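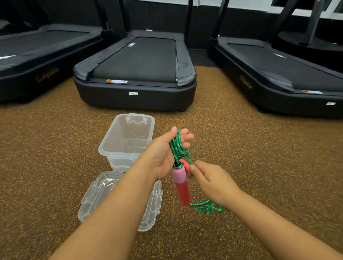
We'd been meaning to get to the Tilldale leisure centre open day ever since a leaflet came through the door in March, and on April 17, 2026 we finally managed it, two of us on the early bus with sandwiches we didn't end up needing. The old Mayrhofer glove works has stood at the bottom of the hill for as long as I can remember, and I must admit I was more curious about the building than about getting fit.

They have kept far more of it than I expected. The big sash windows on the river side are still there, and so is the stone staircase, worn down in the middle by all those working feet. We joined the first tour, which went up to the old cutting room (now a dance studio called Bolero, with a lovely sprung floor) and then right up under the roof, where you can see the beams and smell a hint of leather if you want to badly enough. 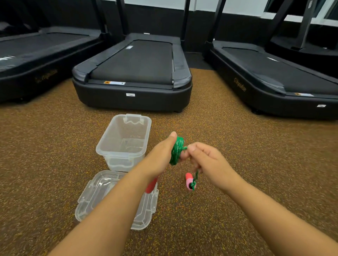
The pool is the part everyone asks about, and it is warm, I can tell you that much - I put my hand in. It's in the new wing, joined on by a glass passage that I thought would look dreadful and which I now rather like. The changing rooms are on the small side, and I'd have liked more hooks, but the showers have proper doors. There were 148 of us signed in by lunchtime, and the queue for tea went halfway down the passage.

The café is run by Filtilau, the bakery from the market square, and their cheese scones alone would get me back on that bus. We sat by the window for ages and got talking to a couple who had both worked at the factory, and who told us the place once turned out roughly 2,000 pairs of gloves a week. There's a little display of the old patterns by the front desk, so do stop for it. 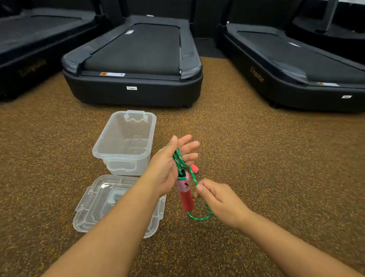 Gathering up a skipping rope in the gym, treadmills behind.

Membership forms are at the desk, and the number 2 bus stops right outside, though the last one back up the hill goes earlier than you'd think.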